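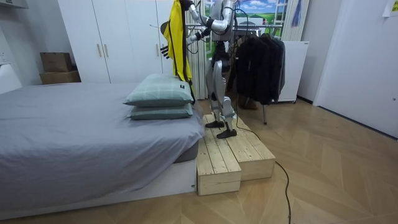
Torketti Garment Service Evaluation: Progress Report to the Brodau Fund

Prepared by Ailsa Cruickshank, Evaluation Lead
Technical review by Getachew Mersha

Purpose of the Report

The Brodau Fund awarded support for an independent evaluation of the Torketti garment service, a subscription package under which a humanoid robot is installed in a residential setting and performs routine clothing tasks. The package comprises the robot, its control software, remote supervision during working hours, and a maintenance agreement. The evaluation will advise the Fund on whether the service is suitable for supported housing operated by its partner organizations. It covers the service as offered to customers, including installation and support, and does not extend to the supplier's research activities.

This report describes work completed since the award, findings to date, and matters on which the Fund's guidance is requested. No recommendation on procurement is made at this stage.

Work Completed

The bedroom installation is in place and in daily use. The room was furnished to resemble a typical resident's bedroom, with a made bed, a wardrobe, and a clothing rack holding outerwear. The robot works from a stepped platform of unfinished pine positioned between the bed and the rack. The platform was built to the supplier's drawings and brings the arms to a suitable height for long garments on hangers.

Testing has concentrated on lifting, carrying, and rehanging. The test plan defines six garment categories, and protocols have been written for each of them. A yellow garment with dark contrasting areas was selected as the reference item for the hanger tasks, as it is easily distinguished from the black and charcoal coats on the rack when recordings are reviewed.

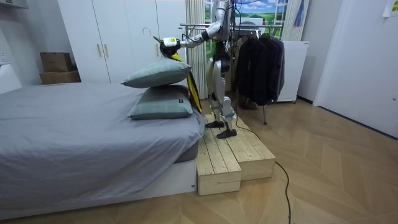 Each trial is scored against the same criteria: whether the item is held securely, whether it remains on its hanger, whether it touches the floor, and whether the robot requires intervention by the remote supervisor. Scoring is carried out by two reviewers working independently. Where their scores differ, the recording is referred to Mr. Mersha, whose decision is entered in the trial log with a short explanation.

Findings to Date

Handling of single garments on rigid hangers has been satisfactory. Performance is less consistent with soft items that swing or fold during transfer, and the reviewers have noted repeated difficulty when a hanger hook must be placed on a rail between garments that are already closely spaced. The supplier has been informed and has proposed a software revision, to be supplied under the existing agreement at no further charge.

The robot draws its power through a cable that runs across the floor. In a test room this is manageable. In a resident's bedroom it would present a trip hazard, and the housing partner has asked that the matter be addressed before any placement is considered. Torketti's service documents refer to a battery option, but the evaluation team has not received it and cannot comment on its performance.

Remote supervision has been responsive during the contracted hours. The written record of interventions supplied by Torketti is brief, and in several entries the reason for the intervention was omitted. A revised log template has been agreed.

The platform requires further consideration. It occupies floor space close to the bed, and its steps may restrict access for residents who use walking aids. Tkachenko, the accessibility adviser to the project, has been asked to provide a written opinion.

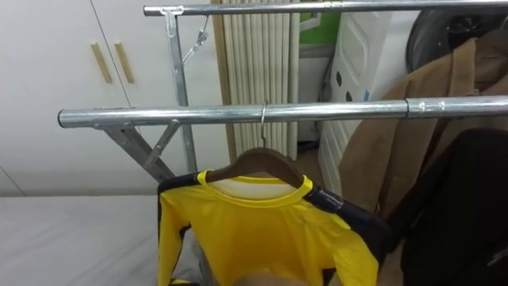

Page last updated: August

Head-Level View of the Rack

Following discussion with the supplier, the protocol now includes a review of the rail from head height. The crossbars, clamp fittings, and rings on a metal rack leave limited clear space for a hook, and neighboring coats can obscure part of the rail. Reviewers will record the position of adjacent garments before each rehanging trial so that results from crowded and uncrowded rails can be reported separately.

Budget and Schedule

Expenditure remains within the approved budget. Installation costs were higher than forecast, and the difference was met from the contingency line. The evaluation period is six months, and no extension is requested.

Matters for the Fund's Attention

Approval is requested to transfer unspent travel funds to the accessibility review. The Fund is also asked to confirm whether the comparison with the Saller laundry support service should proceed as first planned. Saller provides visiting staff in place of equipment, and three housing sites have expressed interest in seeing the costs of both services set out in a common format.

Next Steps

Trials will resume once the software revision has been installed and checked by Mr. Mersha. The reference garment tasks will be repeated under the original conditions before new items are introduced. The opinion from Tkachenko and the completed intervention logs will be attached to the next report. Questions on this report should be directed to Ms. Cruickshank.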